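The open house at Laramwood started at four, and by ten past I had already spilled tea on somebody's shoes. Not a great start! The somebody turned out to be Chaltu Gebru, who ran the whole workshop, and she just laughed and handed me a name sticker with my name spelled wrong.

I'd come for Wako. Everybody had. My cousin Desta Gebreyes had been working on it for two years and talked about it the way other people talk about a difficult horse (it's moody in July, it doesn't like the blue cups, that sort of thing). I'd paid 50 dollars toward it back when they were passing the hat, so I figured I owned maybe a finger.

"Don't say anything to it," Desta told me at the door. "It doesn't listen. People keep saying hello and then they look hurt."

So of course I said hello. Wako was standing at the end of a big old plank table with its head tipped down, and it did not say hello back, and yes, I was a little hurt.

The show was simple. First a person would clean the table, then Wako would clean the table, and we'd all stand around with our paper plates and compare. They'd done it 73 times that month, Desta said, and the person had won 73 times. She'd bet Chaltu a dinner on number 74.

"Who's the person?" I asked.

Desta looked at my sticker. Then she looked at my hands.

I want to say I put up a fight. I gave my plate to a boy in a Wavley cap, rolled up my sleeves and took the cloth, and a whole room of strangers went quiet to watch me do a thing I avoid at home.
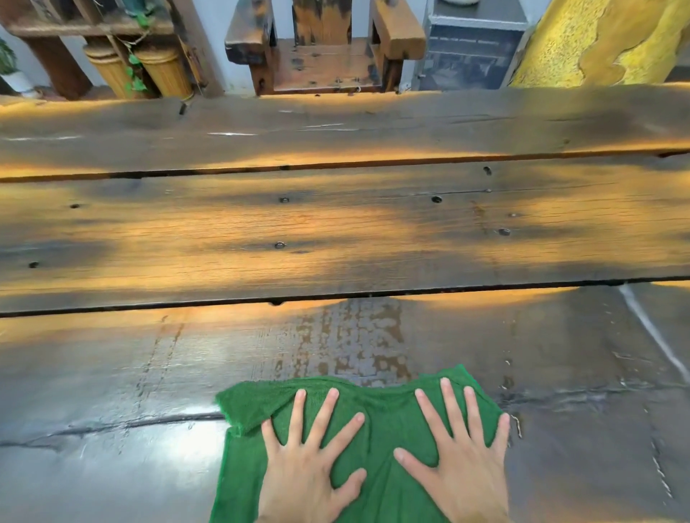
"Slower," Desta whispered. "You're making it look easy."

"It is easy!"

"Slower anyway."

I went slower. I leaned into the old cracks, I went over the same plank twice, I hummed. The light was coming in low and orange by then and I got kind of caught up in it – you do, with a nice piece of wood. When I finally stepped back there was some polite clapping, and Chaltu wrote something on her pad without showing anybody.

Then Wako reached for a cloth of its own, and picked it up on the first try, and Desta grabbed my arm so hard I yelped. "It never does that," she said. "It never gets it on the first try." Across the room Chaltu had stopped writing.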